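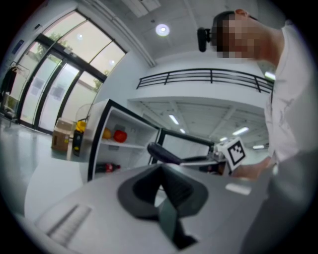 Section 8: Pairing the Bivent door chime

The Bivent has two halves, a button that lives outside in the weather and a chime that lives inside and complains. Pair them on a table before you put a single screw in anything. The chime wants a pale, flat stretch of wall at head height or a little above, where a small black device will be noticed by every guest you ever have. Hondby sells a white cover for people who mind this (part 3253).

Search this manual Go

1. Slide the battery tray out of the chime. It opens toward you, usually faster than you expected.
2. Fit the batteries, then push the tray back until it clicks. Two clicks is also fine.
3. Hold the pairing key on the back until the chime plays its tune. You can't skip the tune. We have asked.
4. Press the outside button once. Once is enough.
5. When the chime answers, enter 3546 in the app and choose a sound.

Note: "Gronitz" is the default sound. Households with dogs may prefer "Soft Gronitz," which the dog will also hate.

6. Carry the button to the front door and press it again. If the chime stays silent, move it closer and repeat from step 3, tune included.
7. Mark your holes, drill, and mount both halves.

CAUTION: Check for wiring before you drill. The range is 200 feet in open air, and your house is probably not open air.

CAUTION: Do not mount the chime over a stove, a bathtub, or a sleeping relative.

If the light blinks red after mounting, the tray has come loose. See step 2 and press like you mean it.

Filed under: Doorbells & Chimes > Bivent > Setup

We use cookies to remember your model and language. Accept all Manage choices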